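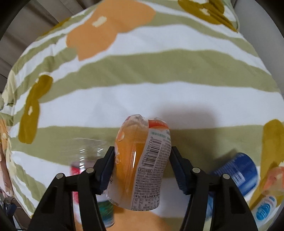 花柄の寝具の上で飲料のボトルを挟むグリッパーの指先

2018年7月25日
株式会社ルスティッツ

客室に残された飲料容器の回収作業を段階的に自動化
清掃係の業務を点検と接客対応へ

株式会社ルスティッツ(Rustitz)は、長期滞在型宿泊施設「ブレーノ」において、客室清掃のうち飲料容器の回収作業に自動化設備を導入することを決定いたしました。対象は全168室で、第1期として21室での運用を開始いたします。

客室の飲料容器は、机の上のほか、寝具の上や布のひだの間に置かれていることが多く、清掃係は1室ごとに腰をかがめて拾い集めております。形状や太さの異なる容器が混在し、柔らかい布の上では容器が傾きやすいため、機械による把持は難しい作業とされてきました。今回採用するグリッパー「Drorkeck」は、左右2本の指の先に溝のある当て面を備え、容器を両側から挟んで持ち上げます。

導入後、清掃係は容器の回収に代えて、備品の点検、寝具の仕上げ、滞在中のお客様からのご要望への対応を担当いたします。現在の人員は維持し、勤務時間および賃金の変更は予定しておりません。設備の操作と停止の手順については、全員が勤務時間内に研修を受講いたします。中身の残る容器や、私物と判別しにくい物品の扱いは、引き続き清掃係が判断いたします。

客室運営部長のティツィアーナ・リッツィは次のように述べております。「回収は体への負担が大きい一方、お部屋の異変に気づく機会でもありました。点検の時間を別に設け、その役割を引き継いでまいります。」

第2期以降の対象客室は、清掃係への聞き取りの結果を踏まえて決定し、改めてお知らせいたします。

本件に関するお問い合わせ先
株式会社ルスティッツ 広報室 担当:ダナン・サラギ

コメント(3件)

レンゲル
客室清掃を9年やっていました。シーツの上のペットボトルは地味に腰にきます。研修が勤務時間内というのは良いですね。

peiyu_r
飲みかけを勝手に片付けられないかが心配でしたが、人が判断するなら安心です。

夜勤明け
連泊中の部屋にも機械が入るのでしょうか。そこも書いてほしかったです。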